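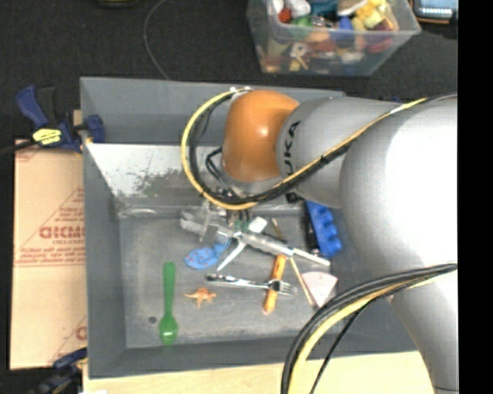 So I finally got my two weeks with the Molomia gripper, and since a few of you asked after my last post (hi, thank you, I read all of them), I'm going to try to get my thoughts down before I have to pack it up and send it back.

Quick catch-up if you're new. I've been using the same parallel gripper from Justcombe for almost two years. It has flat rubber pads, it's slow, and it makes a noise like a stapler. It also works nearly all the time on boxes and anything box-shaped. My trouble has always been the bin. A fork lying flat on the bottom is a nightmare for fat rubber fingers, because they hit the floor before they get under anything, and then the arm faults out and I have to walk over and clear it.

The Molomia has ridged pads and they're a lot narrower. First impression: wow, it can get down low! I set up the usual test, which is 20 things tipped into the gray bin and 11 rounds of trying to get all of them out. That makes 220 picks if every round runs to the end, and I did run them all to the end, mostly in the evenings, with a podcast going.

Okay, the good stuff. Silverware is so much better. The ridges catch the edge of a fork handle and just hold on. Spoons too, as long as the gripper comes in across the handle. If it goes for the bowl, forget it, the spoon squirts away and ends up against the wall. Little toys were great. The dinosaur has been the most reliable thing in the bin from the first night, and I'm getting kind of fond of him.

Soft things were a mixed bag. With the old rubber pads I could be sloppy, just push down and close and something would bunch up between them. The ridged ones want a fold to bite on. When there is one, the grab is solid. When the thing is lying flat they slide right over the top, and the software happily reports a pick when there's nothing in the fingers. I lost a whole evening to that before I turned up the minimum width setting – and then of course it started throwing out good picks on anything thin. I settled on a number in the middle that I'm not proud of.

The other problem is clutter. Narrow fingers are supposed to help when everything's in a heap, and they do, but the body of this gripper is chunkier than my old one. It bumps the neighbors on the way down. I'd get a perfect approach on some tool handle and the housing would nudge the block next to it, and now the tool has moved and we're closing on air. Salvador Magalhães warned me about this in an email back in August and I told him I thought he was overdoing it. Sorry, Salvador! You were right, and I owe you a coffee.

Cables, ugh. I spent longer on cables than on anything else. The Molomia needs a longer lead than the Justcombe, and I had too much slack in it at first, so at certain wrist angles the loop would swing down toward the bin wall. I moved my tie point three times. What helped in the end was rotating the home position of the wrist a quarter turn so it never winds up all the way in one direction. If you're setting one up, do that before you tie anything down. Also clamp your bin. Clamp it harder than you think, then run a round and check the clamps again.

A couple of people asked about the controller. I'm still on the Primmont box and I didn't change a thing except the close speed and the force limit. The Molomia plugin installed fine the second time. The first time it wanted a newer version of something and the error message was just the word "no" with a number after it, so that was fun.

Would I buy one? For silverware and small hard stuff, yes, tomorrow. For everything else I'd want to keep the old gripper on the shelf, and swapping takes me long enough that I know I'd get lazy about it. I've asked Molomia if they make a softer pad with the same narrow shape and they said they'd get back to me.

Next up is moving the camera, because the one I've got looks in from the side and the arm blocks half the bin whenever it reaches over. I've got a bracket to try. If anybody has mounted one right on the wrist and kept the cable alive for more than a month, please leave me a comment and tell me how you routed it.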